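I've spent most of March going back and forth between two hand-held grippers, and I keep meaning to write it up properly, so let me at least get the first half down before I forget it all. The Zemo is the light one, 440 grams on my kitchen scale. The Zindard is 583 and you feel every bit of it by the end of an afternoon!

I started with mugs and sponges like everybody does, but the thing that really taught me something was a little bamboo table. Flipping it, turning it, getting hold of the frame along one side — it's an awkward shape, and I did 30 tries with each tool.

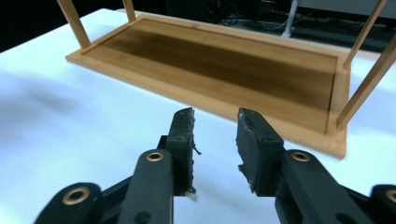

*Legs up, jaws open, going for the long edge. Those pads have had a hard life.*

The Zemo closes faster, but I kept twisting my wrist to get the fingers square to the wood. The Zindard has a calmer squeeze, and I found myself trusting it more (my forearm disagrees). Abla Hamdan tried both and liked the Zemo better, so maybe it's just my hands.

Next up is fresh pads for both of them, and then I'll run the table again before I move on to the folding stool.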